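28/02/2018
Bag bench, Morklow workshop

Carried on with the jute totes from the Grelley order. 134 came in the November delivery and 59 are now checked and shelved. The rest are in the two cages by the door, still in their bales. Sawsan has the sheet with the reject codes. I added code 4 for trim that has come away from the rim, which the old sheet had lumped in with side seams.

Side seams first. Most are fine. The bad ones all fail in the same place, a thumb's width under the rim, where the stitch line runs off the jute and catches only the lining. If you pull the two faces apart by hand you can see light between the stitches. Those go back. No point restitching, the jute has already frayed past the seam allowance.

Tried the Prostuvitz thread on three seconds, same needle as before. It sews well through two layers and skips at the corners where there are four. Dropped the speed and it skipped less. Should try the next needle size up before anyone orders more of it. The old Coetzee cone is nearly finished, so this needs deciding soon. Lot number on the new cone is 1281, in case we get another that behaves differently.

Lining. The coating cracks if the bags are folded hard and left under weight. Bags from the bottom of the bale were worse than the ones on top. From now on store them flat or standing, and don't stack the bales. I did bend tests on two rejects, folding along the same line by hand until a white crease showed. Results are on the back of the sheet. One of them creased on the first fold, so I would not read much into the other.

Load test on the handles is put off until the hook is back on the beam. Sawsan wants to use the sand bags again – fine by me, but they need weighing first, at least one of them leaks.

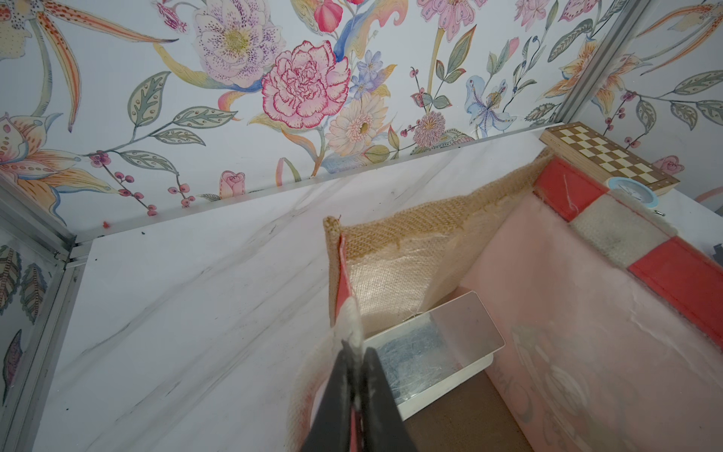

Trim is the part I trust least on these. It is sewn on last, over everything else, and whoever does it is working by feel on a thick edge. On the bag with the pink panel the band goes red, cream, red along the rim, and there is a light thread lying in a curl across the upper red piece. Could be a tail from the trim stitching or just lint, so pick it off before pulling on it. If it resists, turn the rim over and look for the end of the run. The fuzzy cream pieces hide their stitches and need to be checked from the inside. Mark any doubtful ones code 4 and leave them on the left-hand shelf for Sawsan.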